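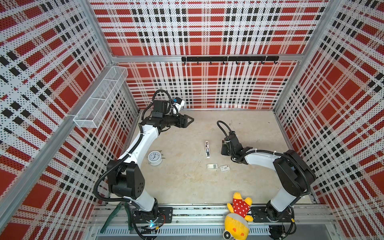
Hook rail and wire basket on the plaid wall.

Evening group for young patients moves to Bastholm

From October the evening group for patients between 16 and 36 years will meet in Bastholm, two floors above the Skisbridge clinic. We start at 6:30. Parents are welcome for the first half hour, and after this we ask them to wait downstairs. If you have treatment on the same day and feel tired, please come anyway, you can leave when you want. New members should call the Trerberg desk before.

Recent items
Parking at Skisbridge
Mudaliar travel fund: how to apply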